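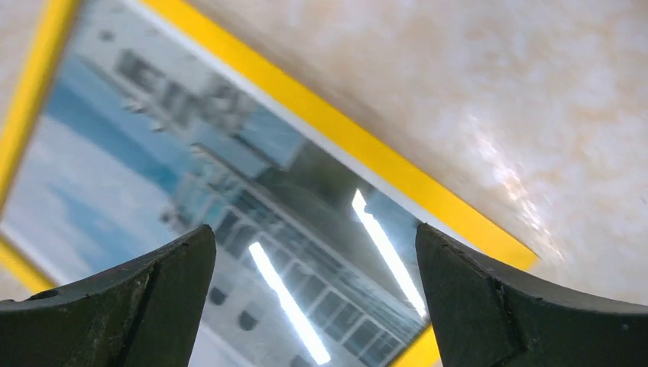
Last changed: 10/4/22

3.2 Framed pictures and their backs

The second group of objects in the Skornby collection consists of framed photographs, such as a view of a multistory building in a yellow frame with glass. Most catalogues describe only the front. We follow Oksanen in treating the back as a source of equal value.

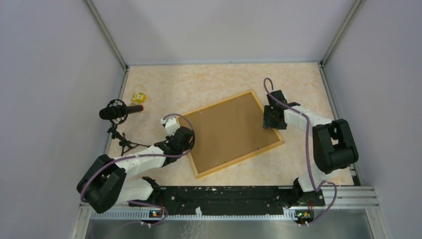
Each frame was laid on a flat table with the back upwards and studied for 6 minutes. The collection holds roughly 3000 frames, and 400 of them were chosen for this part of the work. The brown backing panel was recorded first, then the wood around it. 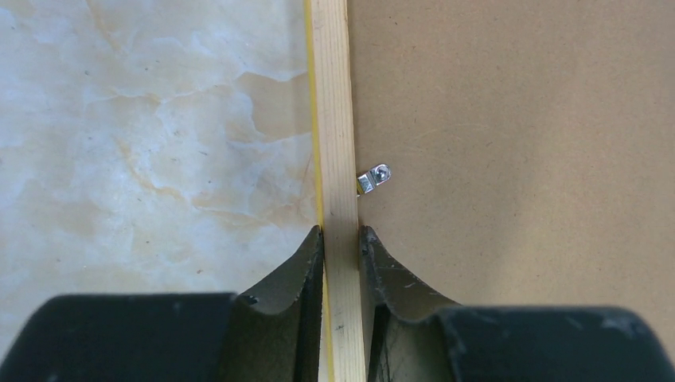
We noted whether the paint covers the whole moulding or stops at the side. Bare wood on the back is common in the Drunamska group – it was left so in 100 frames – and it lets the reader see the grain, small flecks and marks. Metal parts on the backing were noted on a separate sheet, which was revised in July. 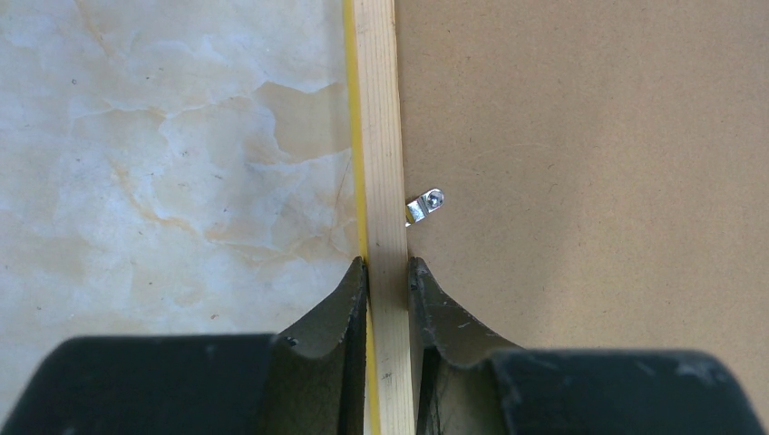
Figure 4. Pale bare wood with a thin yellow edge and a short dark mark on its face.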